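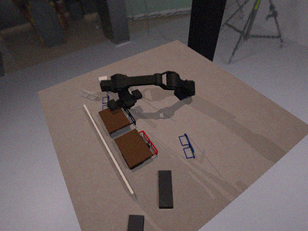 Table surface, grey-brown, fine speckle, matte.

To: Reading Room Furniture list
Subject: Re: Table tops for the Hinness branch

Dear colleagues,

The Hinness branch wrote:
> Our present tops show every pencil mark and glare badly under
> the lamps. May we order the same finish as Gorkau, and is there
> still money set aside for it in this year's plan?

The library office has no objection to the Gorkau finish. A matte top in a middle shade is preferred for all reading rooms, and gloss is no longer accepted for new orders.

The furniture budget for Hinness stands at 1258, of which 862 has already been promised for chairs. Any sum above the remainder must be requested in writing before the end of August. Delivery from the Drundska store is charged separately, at 90 per load.

Branches are reminded that old tops remain the property of the library service and should be returned to Drundska with their fixings. Peng has asked to be considered for any that can be reused.

Replies should be sent to the list and not to the office address.

Library Office, Furniture and Fittings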